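Budgeting for a used arm and gripper to shelve and pick books: what am I forgetting?

Posted in Equipment and Purchasing
December 2019

Seraina Reisinger
We lend out reading boxes to schools and I have been asked to price a small robot arm that can take returned books off a shelf and put them in the right box. The money has to be requested by March. I have a quote from Veltbridge for a used arm with a two-finger gripper, and a second one from Gisler for a new arm with no gripper at all. The Gisler price looks better until you add the hand.

Our stock is mostly children's paperbacks, 154 titles in the first round. Many are worn, with creased covers and torn corners. They don't stand in neat rows either. People lay them down flat and at an angle, next to whatever else is on the shelf.
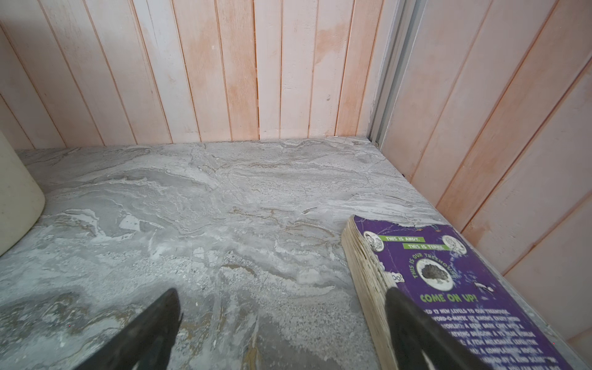

The shelves are narrow compartments with a wall at the back and one at the side, so there isn't much space to come in from the right. I don't need speed. If it handles 20 books an hour I can make the case for it. What I want to know is which costs people leave out of the first request, and whether pointed fingers are good enough or if I should budget for something else.

kettleford
Fingers first, then the arm. A thick paperback lying flat is hard to pick up from above if the gripper doesn't open wide enough to span it. Measure your widest book across the cover and compare that with the stroke on the data sheet. If it doesn't fit you have to grip it by the thickness, from the side, and then your side walls become the problem.

Things that were missing from our first request:
spare fingertips, 6 pairs
a wrist camera and the bracket for it
a long cable for the camera (the one supplied was too short)
a proper stand
training for 2 people
shipping back to the seller for repair

The stand cost us more than the camera. Ask Veltbridge whether the controller is included, and get the answer in writing. Used arms are often listed without it.

I would also put in a line for changing the shelves. Taking out a side panel is cheap compared with buying a longer arm.

R. Dunmore
just get suction, way easier with books

kettleford
Suction is fine on a new glossy cover. On a creased one it leaks, and if you lift a paperback by the cover only, the rest of the book hangs open. You can try it with a hand pump cup before spending anything. I would not plan the budget on it with worn stock.

Nasura Loft
We went through this last year with a mixed lot of books and small tubs. My advice is to rent before you buy. We rented from Fatley for six weeks, and the rental was taken off the purchase price when we kept the arm. Not every seller does that but it is worth asking both of yours.

Take your own books to the demo, the bad ones included, and ask them to set up a shelf with walls like yours. The demo we saw first was with stiff boxes on an open table and told us very little.

For the request itself, split it into purchase, setup and yearly running cost. Ours was sent back the first time for having everything in one figure. Setup took more than half the staff time in the first year and we had put down nothing for it.

Seraina Reisinger
Thank you, this helps. Veltbridge says the controller is included but the stand is not. I have asked Gisler about rental and am waiting to hear. I'll measure the books this week and add a line for the side panels.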